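1/ Back from eleven days in the Romuvell valley, where I went to see the lantern procession at the hill monastery. A thread, in no particular order, mostly because my notebook got rained on and now has no particular order either.

2/ I had read one book before going. The book was very sure of itself. The valley hasn't read it.

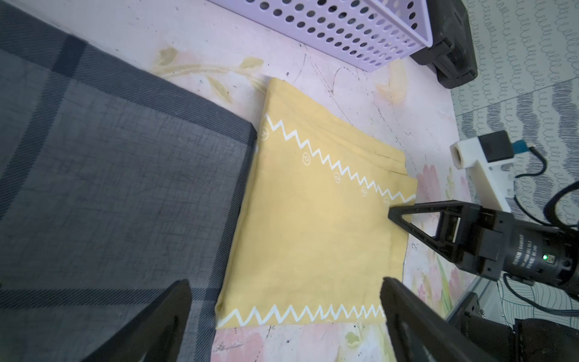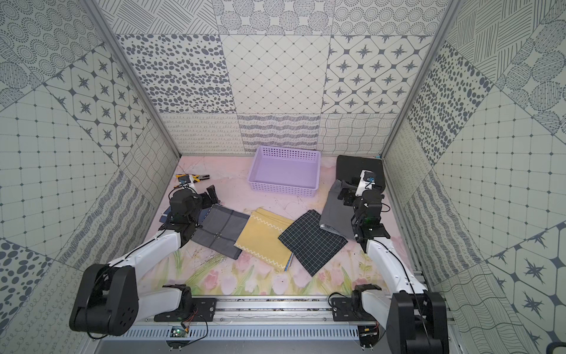 **Filed under: Travel / Faith & Festivals**

3/ The monastery sits above a village called Latberg, and you get there by stairs. The sign at the bottom says 634 steps. The woman selling tea beside the sign says the sign is wrong and has been wrong since her mother sold tea there. She wouldn't say in which direction.

4/ I went up with Fabrice Marty, a retired schoolteacher from the guesthouse who has done the procession nine times and has opinions about knees. His are fine. He wanted me to know that.

5/ The order that founded the place came over the pass 480 years ago and brought a bell, a set of rules and a quarrel with the order in the next valley. They still have all three.

6/ The quarrel is about which foot you put over the threshold first. Left foot here. Right foot over in Bretstead. I asked a young monk what happens if you get it wrong and he thought for a while and said, "You are inside."

7/ The book says the threshold custom stands for leaving the world behind. The monk who looks after visitors says it stands for the door having been built too low on the right side. Both are probably doctrine by now.

8/ About that procession. It starts at four in the morning, which in practice means everyone gathers at four and stands in the dark until the abbot has finished his breakfast. Bring a hat. I brought a camera, a flask and a copy of the book, and would have traded all of it for a hat.

9/ There are 291 lanterns, one for each household that was in the valley when somebody last wrote it down. Families that have died out still get a lantern. It's carried by whoever is standing closest, so for two hours I was, in a small way, a family of millers.

10/ I did not expect to mind handing it back. I minded.

11/ The chant they walk to has a long silence in the middle. Visitors always think it's over and start to clap. I'd love to tell you I was the exception – I was the third person to clap.

12/ Fabrice was the first. Nine times.

13/ Then down to the river shrine, where the lanterns are put out one by one with a wet thumb. The reading takes forever and is in the old form of the language, which even the locals follow only in patches. The grandmother next to me mouthed every word. Her grandson was asleep standing up, like a horse.

14/ Food! Nothing until noon on the day itself, and then barley soup, flat bread, a hard white cheese and a dried plum that you're meant to keep in your cheek during the blessing. It's a long blessing. By the end of it the plum and I had reached an understanding.

15/ Someone asked me about religion in the valley more generally. Most people would say they belong to the monastery the way you belong to a family: you turn up for the big days, you complain about the roof, you get quite sharp if an outsider complains about the roof.

16/ Schooling was the monks' job until the road came. Fabrice says you can still tell who learned to write up there, as they put a tiny dot before their name. It used to be a bow. It has been getting smaller for generations.

17/ Altitude: the upper courtyard is at 2,081 meters, and the guesthouse has carved this over the front door as though we hadn't noticed.

18/ Practical bits. The bus from Butt leaves in the morning and returns when it's full. May is the month for the procession, but the date follows the moon and the abbot, so write ahead. They answer by postcard. Mine arrived after I got home, confirming that I was welcome.

19/ No photos inside the main hall, and please don't be the man who argues. There was a man who argued. He was given a broom, very politely, and he swept the lower court for most of an hour before he seemed to notice.

20/ Which foot I used, for those asking: left, going in. Coming out I forgot and used the right, so I'm now in good standing in Bretstead as well. Going there next spring if my own knees allow it.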